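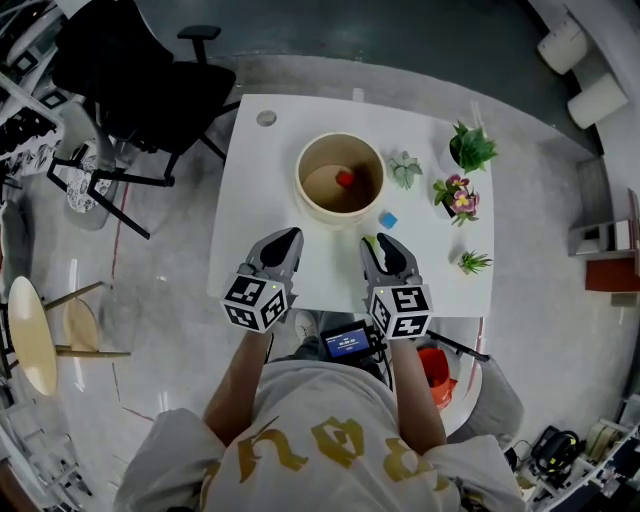

Photo: Jayanthi Acharya / Ralden

Zusteta Hand Grippers – Frequently Asked Questions

What is in the kit?
Two hand-held grippers, each with a marker cube mounted behind the fingers, a charger, and a license for the Hurov recording software. Tables, containers and objects are supplied by the customer.

Do I need a robot arm to record?
No. The operator holds one gripper in each hand and performs the task directly. The small red and light-blue cubes and the round container in the photo are typical of a first pick-and-place task.

What are the printed patterns on the cubes for?
Position tracking. Hurov reads the black-and-white markers and computes the pose of each gripper. Keep the faces clean and do not cover them with tape or labels.

Can other objects stay on the table?
Yes. Potted plants and similar items are acceptable if they do not block the overhead view of both marker cubes. Shiny objects can cause dropped poses.

How long does the battery last?
Almost 10 hours of recording per charge. Charging from empty takes 2 hours.

What is the maximum load?
200 grams per gripper. Heavier objects will slip before the fingers are damaged.

How large should the work surface be?
At least 40 inches wide for two-handed tasks. A plain, matte top gives the best tracking.

Can I replace the fingers myself?
Yes. Remove the two screws at the base and run the calibration routine again. Spare fingers are sold in pairs.

Who do I contact about bulk orders?
Mitali Sheikh, Ralden sales desk. Include the number of stations and the shipping country.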